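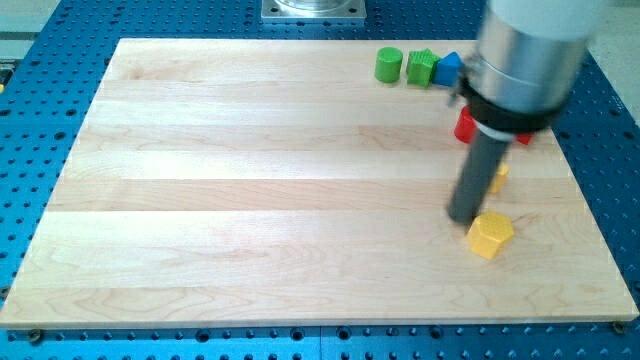 Pushing is harder to teach than picking up, according to Ieva Org, and it is the better place to begin for that very reason. With no fingers to close, you have to think about where the rod touches the block.

We were at the Simar lab in Sterthorpe on Monday, six of us from the Prundisgate evening class. The visit started at ten in the cold part of the building. Coats stayed on.

The arm is driven from a desk with a hand controller. You move your wrist, the arm moves, and the whole run is saved for training. They have 2,210 saved runs of the block task, all done by people. Frauke Ostermann had the first go and found the speed awkward. Round blocks are apt to roll if they tip over, and the operator then has to decide whether to carry on or scrap the run. Scrapped runs are kept in a separate folder.

Henrik Eichhorn asked if the arm could be led by hand instead. It can, but they do less of that now, as a person leaning over the board gets in the way of the camera.

Each of us had four tries. Mine were slow. Tea was in the canteen across the yard, and the bus back goes at ten past the hour.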